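Club de Robótica Festaldale – Guía de puesta en marcha, célula Cornumel
Sección 9. Inserción del procesador en el zócalo
Revisión: 2023-06-15. Responsable: Tyson Kennedy

Esta sección se aplica al ejercicio de montaje de la prueba Marchand. Se supone que el equipo ha completado la calibración de la cámara de muñeca y que la torre está tumbada sobre la mesa ranurada, sin panel lateral.

9.1 Aproximación

1. Cargue el programa 2033 y compruebe que la velocidad está limitada al 30 %.
2. Abra la palanca de carga y levante el marco de retención del zócalo.
3. Sujete el procesador por los bordes, entre las dos puntas de la pinza. Las puntas no deben tocar la cara de contactos.
4. Lleve la pinza hasta el punto de espera, justo por encima del zócalo.
5. Corrija la inclinación con la muñeca antes de iniciar el descenso.

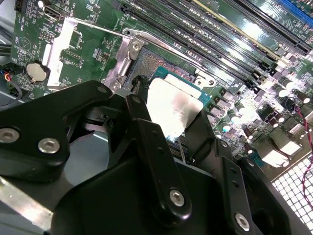 Figura 18. Procesador sujeto por la pinza sobre el zócalo, visto desde la muñeca.

PRECAUCIÓN: los pines del zócalo se doblan con un contacto mínimo. Si el procesador entra inclinado, detenga el programa y retroceda en vertical. No corrija la posición lateral con la pieza apoyada.

9.2 Descenso y suelta

6. Descienda en modo paso a paso hasta detectar contacto.
7. Abra la pinza solo lo necesario para liberar la pieza y suba en línea recta.
8. Verifique a ojo el asiento del procesador. El marco y la palanca se cierran a mano.

Nota: los cables del brazo necesitan holgura en todo el recorrido – revíselos con el brazo arriba y con el brazo abajo.
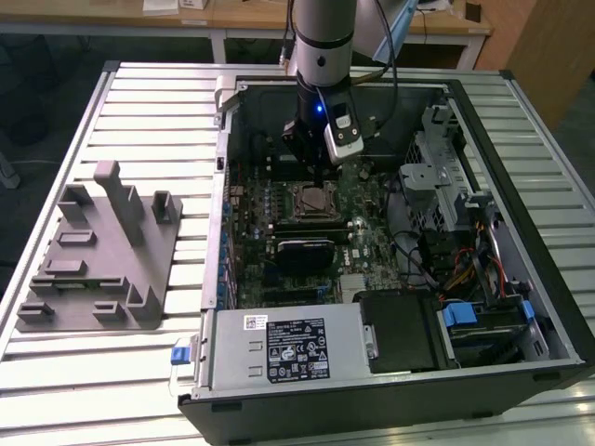 La trayectoria de salida debe librar la jaula metálica de unidades y los cables de alimentación. Los equipos que usen la rutina Gerell de diciembre tienen que volver a grabar el punto de salida; el anterior se tomó con otra caja.

9. Anote en la hoja del equipo el número de intentos y cualquier parada.

Si salta el límite de fuerza, no rearme la célula hasta retirar la pieza y revisar los pines con lupa. Para los códigos de error, consulte el anexo B.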